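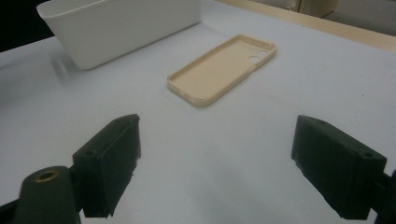 About Clasach

Clasach designs and supplies protective cases for mobile phones. The company was established to serve customers who want a plain, well-fitted case in a quiet color, and that remains the whole of its business. We do not sell chargers, headphones or screen film.

Our office, sample room and packing room occupy 2,628 square feet on the second floor of the Salazar Building. Orders placed through this website are inspected and packed on the premises. Wholesale orders ship from the same address on a separate schedule, which is provided to each account when it is opened.

What We Make

The current catalog consists of 3 lines.

Okus is our slim case, a thin shell with a raised rim, sold in neutral shades. It is the line most often chosen by customers who carry a phone in a pocket.

Cimilo has a thicker wall and a textured back. It was introduced in January at the request of several wholesale accounts whose staff use their phones outdoors.

The Salazar line, named for the building, is a folding case with a cover and one card slot. It is made in smaller quantities and is sometimes out of stock between production runs.

Inspection and Packing

Each case is taken from its carton and laid on a table with the open side facing up. The inspector checks the rim along its full length, then the camera cutout, the button openings and the interior surface. A case with a rough edge or a mark on the inside is set aside and does not go out as first quality. Cases with slight cosmetic marks are offered at a reduced price twice a year - dates are posted on the Notices page.

Approved cases are wiped, placed in a paper sleeve and boxed with a packing slip. We ask customers to check the model name on the slip before opening the sleeve, as cases for neighboring phone models can look nearly the same.

Last year the packing room sent out 2,348 retail orders. Of the cases returned to us, the greater number had been ordered for the wrong phone model, and the ordering page has been revised to show the model name again at checkout.

Returns and Replacements

Unused cases may be returned within 30 days of delivery. A case that splits or loses its shape in ordinary use during the first year will be replaced once without charge. Please include the order number with all returned goods.

Visits

The sample room is open by appointment to wholesale customers. Retail customers are welcome to collect orders at the front desk during business hours - please wait for the confirmation message before making the trip.

Page last reviewed Saturday, May 16, 2026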